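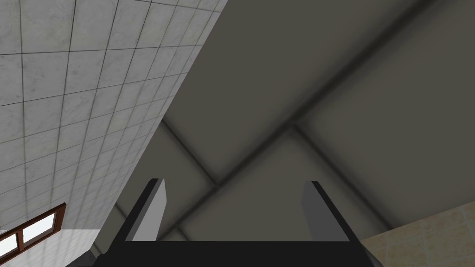
Bevan wants it written down that he asked for the old password table to be dropped back in March, and that as far as he's concerned it should never have been on the same box as the message board in the first place. Fair enough, Bevan, it's written down, and you were right, and I'll buy the coffee.

Notebook, March still, 7:40 in the morning, second mug of tea. I'm picking up from where I stopped last night, so forgive me if I repeat myself a bit.

The members' board for Zarkadcombe runs on Flenari, the version before the one everybody else is on, and we have been meaning to move it for ages. The export we pulled yesterday has 3768 accounts in it. I had expected far fewer (I suppose I was thinking of the people who really post, and there can't be many of those left!). A good share of the rest signed up once, asked about a login problem, and went away again, and all this time we have been holding on to their email addresses and birthdays for no reason I can come up with.

What I did, in order, so that Delwyn can follow it:

Took the board down to read-only at 5 yesterday afternoon and put up the plain notice. Copied the database to the Ashby machine, which is off the network, and did everything after that on the copy. Went through the users table by hash type. Newer accounts are bcrypt and I'm comfortable with those. The older ones, 2000 and change if you count the ones that never confirmed, are still salted MD5 left over from the first install, and I'm not comfortable with those at all.

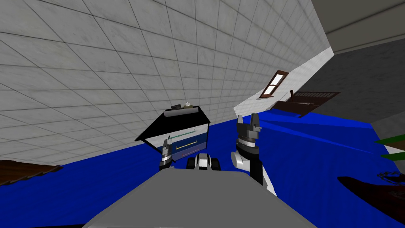 Arms and torso top, blue floor, tiled wall.

Then the logs. We keep 90 days of web logs and no more, so anything before that is simply gone and I can't say a thing about it either way. Inside the 90 days I found 2 addresses that had called the backup download page and got a normal 200 back. One of them is our own office, which was me, I'm almost sure, testing the page after the disk swap. The other I don't know. It asked for the page once, in the small hours, and I can't find it anywhere else in the logs. Byte count on that request is small, too small for the whole backup, but I would like Bevan to look at it with fresh eyes before I let myself feel better.

Delwyn Ashby rang while I was in the middle of it and we talked for a good long while about what to tell people. Her feeling is that we write to every account, old and new, and say plainly what was stored and what we don't know yet. Mine was to wait for the byte count to be settled. I've come around to hers, mostly from thinking how I'd feel if it were my own address sitting in there.
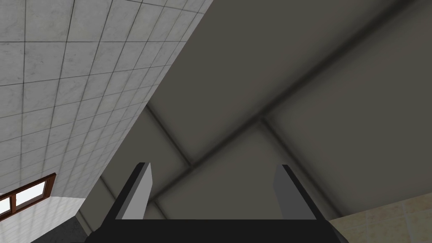 So the letter goes out to everyone, and the wording needs to be gentle but it must say "change this password anywhere else you used it" near the top, where people will see it. I have a draft that's much too long (you're all shocked, I know). Delwyn has offered to cut it down.

Still to do:
Force a reset on every MD5 account, then clear the old hashes for good.
Take the backup page off the public side. Vornon can pull over SSH like everything else does.
Blank the birthday field. Check first that the age check on signup doesn't read from it.
Ask Bevan Donnelly whether the staging copy has the same table in it. I have a nasty feeling it does.

9:15. Bevan has looked, and it does. Staging is off now and I'm starting on the same log search over there, same commands as last night, output going in the folder next to the first lot.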